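Keep the Paper Cups

Our office in Brosley voted in July to get rid of disposable cups. I voted against it, and I still think it was the wrong call.

The argument for the change was waste. We went through 257 cups in a month, most of them used once for water. I don't dispute the number. What the plan left out was the sink. We have one, it is small, and by three in the afternoon it is full of mugs with coffee dried in the bottom. 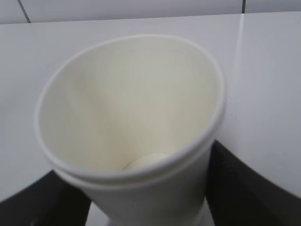

A plain white paper cup does more jobs than people give it credit for. It holds a drink, but it also holds paper clips, loose screws, or the odd small thing you find on the floor and mean to return. You can see what is in it by looking down. When it gets dirty you don't have to decide whose turn it is to wash it.

The new mugs came from Vinard and cost $114 for the set. They are good mugs. Two are already chipped.

I would settle for a middle course. Put the mugs on the shelf for people who want them and will wash them. Keep one sleeve of paper cups by the cooler for visitors and for everyone else. Ask people to write their name on a cup and use it all day. That alone would cut the trash by a lot, and the sink would be usable again.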